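Field Testers Wanted for a Bushcraft Gear Review Site

I have been writing reviews of outdoor gear at Ratumden for long enough to distrust most of them, mine included. A guy gets a fire starter in the mail, lights it twice on his back porch with dry tinder, and writes 1000 words about how it belongs in every pack. I want to run things differently this winter, and for that I need people who are hard to impress.

What I am looking for is a small group of testers in cold, wet country. You would get four items at the start of December: a ferro rod, a folding saw, a tarp and a water filter. You use them on your own trips through the end of February and you write down what happened. You do not need to be an instructor. I would be happier if you weren't, as instructors tend to have a course to sell. 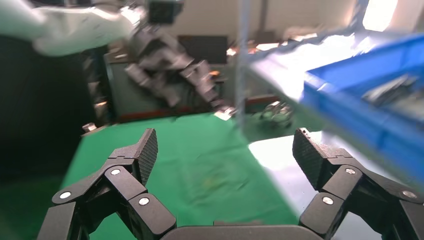 You should already be sleeping outside in bad weather a few times each winter. If your experience is mostly videos, please wait for a later round. I will ask for the names of places you have camped and what went wrong there, and an answer of "nothing" will not help you.

The saw is the Antunes folding model, 430 grams on my kitchen scale. The maker says the blade stays sharp all season. Maybe it does. I would like to hear from somebody who has cut frozen birch with it on a Friday night after work, in gloves, with a headlamp going dim. The tarp comes from Stultik and is sold as storm proof, a phrase I have seen on three tarps that leaked at the ridge seam.

What you would do:
Spend at least six nights out over the three months.
Fill in a plain log sheet for each night, with temperature, wind, what you used and what failed.
Send in one longer report at the end. Bad spelling is fine. Sales talk gets sent back.
Return nothing. You keep the gear, broken or whole. 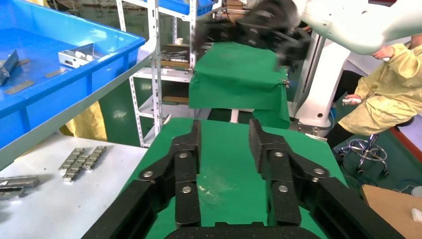
Pay is $300, sent when the final report arrives, plus up to $38 for postage if I ask you to mail me a part that broke. That is not much for six cold nights and I won't pretend it is. None of the makers pay toward this and none of them see your reports before readers do. One asked to. I said no and bought their item at the store.

You need to be 18 or older, carry your own backup for every item on the list, and sign a form saying you understand that a test tarp is not a plan. Anyone who has taken free gear or money from Antunes, Stultik or Eren in the last two years should say so up front. Eren makes the filter, and I have my doubts about its freeze claims too.

To apply, write to Tavion Kapoor through the contact page. Skip the resume. Tell me where you camp, what you carry now, and one piece of gear you paid good money for and stopped trusting. A page is plenty. Applications close at 5 p.m. on the last Friday before December, and I will answer everybody, including the people I turn down.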